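**From:** Catrin Beddoe
**To:** Traltadis home sewing and bedding list
**Date:** 11/4/25
**Subject:** Re: mixing prints on a small bed?

Etenesh Tufa wrote:

> Hi all, I'm redoing the little bed in the back room and I'm stuck. The mattress cover is a pale floral that I love and don't want to replace. I have a box of odd pillowcases, mostly pink, none of them matching, and a pink quilt with fruit on it that my niece picked out at Zitmont.
>
> My sister says it all has to be one pattern or it looks like a yard sale. Is she right? Should I just buy a plain set?
>
> Second question: how do you get a quilt to lie nicely when the bed is so short? Mine ends up in a lump every time, or else it covers the pillows completely.
>
> Etenesh

Oh Etenesh, please don't buy the plain set! I have almost exactly your problem on a small bed here, and I've come to love it so much that I get annoyed when I see one where everything matches.

Your sister isn't all wrong. Five loud prints in five colors would be a lot. But you already have the thing that makes it work, and that's the pink. If everything on top of the floral lives in the same color family you can get away with nearly anything, including cats, fruit and feathers on the same bed. I speak from experience.

First, put the fruit right on top of the floral and look only at where they meet. A pale, washed-out floral (mine is cream, soft green and a bit of peach) hardly counts as a print once there's something bolder next to it. It goes quiet, like wallpaper. The outlined cartoon kind of fruit is great for this. The lines are so crisp that your eye never mixes it up with the flowers. 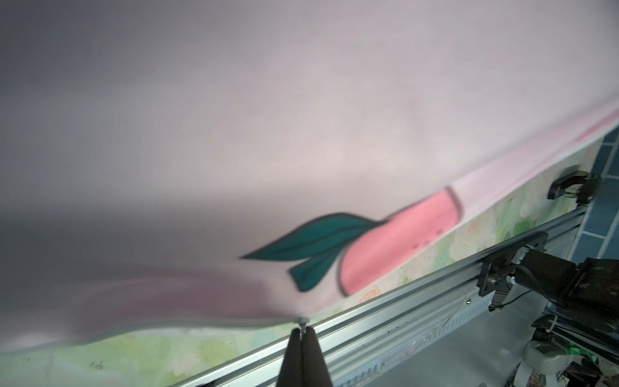
*Coral fruit shape with teal leaves near the hem, soft flowers underneath*

See how dark those leaves are? That little bit of teal does so much. If your niece's quilt has any green or teal in it, turn that edge toward the front where you'll see it.

Then the pillows. I'd pick two from your box that are both pink and not the same pink. One cool and light, one warmer, closer to salmon. When two pinks are almost the same it looks like one of them faded in the wash, but when they're clearly different it looks like you meant it. The same goes for the pictures on them: one sweet and one a little more grown-up is a lovely pair. Baoshan Meng told me years ago to always use one pillow with words on it, and I laughed at her, and now I have one with words on it.

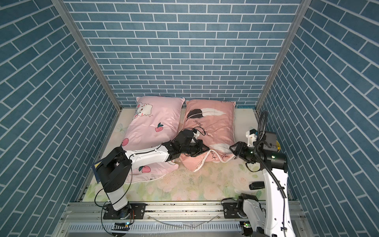

*Cat and strawberries on the left, feathers and "good night" on the right*

The white piping on the salmon one is my favorite part. If any of yours are plain-edged and you feel like sewing, a pack of Jurkent piping in white takes me 45 minutes a pillow, and that's with a cup of tea going cold beside the machine. Totally worth it! Facundo Ojeda does his by hand, but he has more patience than I do.

I also like a cooler color behind all of this. Blue with white lines is wonderful with salmon, so if your back room walls are beige, think about a blue panel or even just a piece of cloth pinned up.

On to the lump, which I know very well.

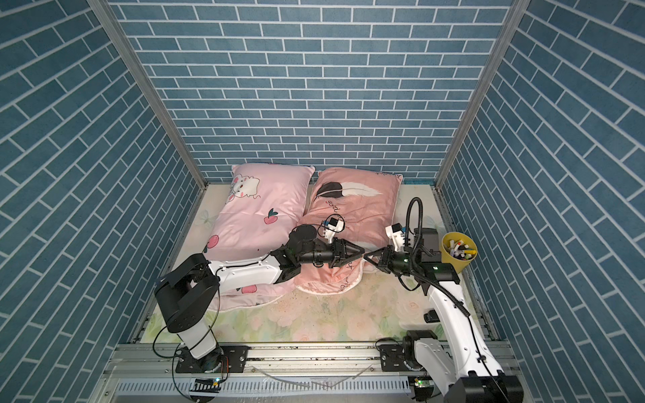 Don't try to spread the quilt from the pillow end. On a short bed you run out of room and the extra all ends up in the middle. What I do:

1. Pillows first, against the back wall, side by side.
2. Quilt down at the foot end, still folded in half.
3. Take hold of the two top corners and walk them up until they just reach the bottom of the pillows.
4. Smooth outward from the middle with flat hands.
5. Fold the top edge back on itself, 10 inches or so, less if the bed is tiny.

That fold-back is where the extra length goes, and it means the pillows stay in view. If your quilt is puffy, the fold will want to pop open for the first week or two. Mine settled down.

Oh, and shake out the mattress cover before you start. A pale floral shows every speck, and I always notice just after I've got the quilt straight - never before.

Yamila Toledo was giving away fabric back in June and I think she still had a length of something pink with stripes. Yamila, if you're reading, is it still around? It would make a sweet bolster for the foot of Etenesh's bed.

Send us a picture when it's done, lump and all. And tell your niece she has excellent taste in fruit.

Catrin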